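Progress report, Stergiou play and lending room
16th January
To: Thierry Roussel, Drarwood Fund
From: Magdalini Michailidis

Dear Thierry,

You asked for a plain account of where things stand since October, and I'm so pleased to be writing this one, because the room has come a very long way! 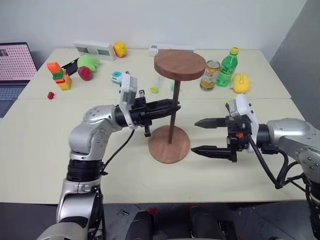
## The tables

We settled on the cream tables in the end. Two of them pushed together give us one big surface, and that's how we've been keeping them most of the time. There's a seam across the middle where they meet. It doesn't bother anyone with blocks, but it is a nuisance for drawing, so drawing has moved to the low bench under the window. Paraskevi Liapis would like a runner of felt for the seam and I'd like to try it before we spend money on anything cleverer.

The pale color was my choice and I'll admit I was nervous about it. Paint comes off with dish soap if you get to it the same day. Marker is harder. The upside is that the toys show up beautifully against it, and the younger children find what they're after much faster than they did on the old dark tables.

## The round stand

I have to give the stand its own section. It's the one with the reddish-brown disc on top, the thin dark post and the round base, and it came to us from the Plunisetti workshop when they cleared their shelves. We took it as a display piece for the toy of the week. It has turned into a game all by itself - what will sit on top, what can be stacked on it, whether a plush fruit counts if it's hanging half over the side.

The base rests flat, and Manolis Alexiou has been over the joint at both ends of the post and is happy with it. He wants to put a thin ring of cork under the base to save the tabletop. I've said yes. We'd love a second one, slightly shorter, so that two groups can play at once, and he has offered to turn it himself if we buy the wood.

## Toys and blocks

The play food is the runaway favorite. The yellow mango is the star of the soft toys and has been through the wash more than anything else we own. The red apple gets carried off to every corner of the building and we've started checking for it by name at closing time. I've asked Bolitik whether they can supply more plush fruit in the same sort of size, and they're sending a list.

The building blocks in orange, green, red and yellow are in daily use. They stack well and the children like leaving a tower standing for the next group, so we've stopped putting them away between morning and afternoon. Single blocks do wander. A red one seems to be on the loose every time I look, and we now keep a small dish by the door for strays.

What we're short of:

- soft toys that can go through a hot wash
- a second set of blocks in the same colors, so towers can get taller
- lidded bins that a four-year-old can open alone
- picture labels for the shelves (Paraskevi has drawn most of these and they're lovely)

## Drinks, outlets and other table matters

The staff habit of parking drinks at the back of the play table is still with us. I'm as guilty as the rest. A green soda bottle and a can are not what we want next to the toys, and I'd like a narrow shelf on the wall for them. Manolis has measured up and has some leftover board that would do.

The white power strip is also still living on the back edge of the table. Anastasia Athanasiadis raised this at our last review and she's right that it needs a permanent home. The plan is to mount it below the tabletop with a cover over the unused outlets. That job comes first, ahead of the shelf and ahead of the cork.

## The lending side

Lending opened quietly in October with families we already knew, and it's going so well that we've had to write some actual rules. A family takes one bag home, keeps it for two weeks, and brings it back with the card filled in. The card asks what got played with and what got ignored. Reading these is the best part of my week. One little boy dictated his whole card to his grandmother and it was entirely about a pear.

Returns have been good. Bags come back a day or two late now and then, and a phone call sorts it out. We've had a couple of torn seams, both mended by Anastasia. The paper cards don't survive the bottom of a bag very well, so we're going to try printing them on heavier stock.

## Money

The first payment of 1000 went to the tables, bins and the opening stock of toys, and it's fully spent. Receipts are in the folder Anastasia sent over. The second 1000 is untouched so far. I'd like to use it this way:

1. Power strip mounting and outlet cover
2. Wall shelf for drinks
3. Wood for the second stand
4. More plush fruit and the matching block set
5. Card stock and bag repairs, with whatever is left

If the fund would prefer to see the toys ahead of the carpentry, tell me and I'll reorder everything below the first item. I'd rather not move the first.

## What hasn't gone to plan

The rug. We bought one that sheds, and the fluff gets onto every soft toy in the room. It has gone to the hallway and we're managing with foam mats. I should have asked for a sample.

The shelf labels are later than I promised you. They're drawn but not laminated, and the laminator we were counting on has gone back to its owner. Paraskevi is asking at the library.

We also tried an evening session for parents and it was thinly attended. Those who came stayed late and gave us pages of ideas, so we'll try it once more at an earlier hour before deciding.

## Next

The children's choosing day is the thing I'm most excited about. Each of the 11 regulars gets to pick one toy for the room from Bolitik's list, and we'll buy whatever they pick, within reason (Manolis has asked me to define "within reason" before the day). I'll send you the results along with the next set of receipts.

Do come by if you're passing through. Mornings are best, and there's parking behind the building on the side away from the school.

With warm thanks,
Magdalini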